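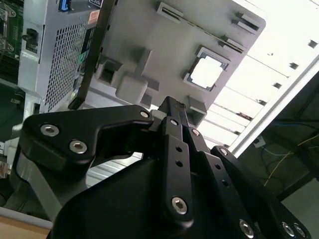

SELDEN, 11/07/2019

The old desktop won't die. Not in Selden anyway. Citlali Valdovinos still runs her seed business off a tower she bought in June of 2000, new drive, new fan, same dent. "It opens the invoices," she says. What else does she need.

Her street has plenty like her. Itzel Bañuelos keeps recipes on one. The Zamudio brothers, Isauro and Melquiades, fix them out of a garage on Huerta, $155 for a full rebuild, cash, parts extra. Wait is 9 days right now. Longer if its a power supply.
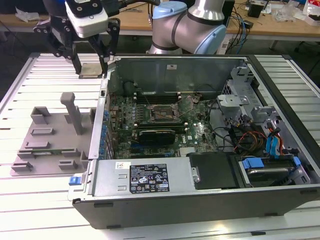
An open tower, with the processor socket empty.

Laptops? Isauro shrugs. Glued shut, half of them. A tower you can get into with a screwdriver and a free evening. Melquiades wants to teach a night class, four students to start, if teh library in Troltallow ever calls back.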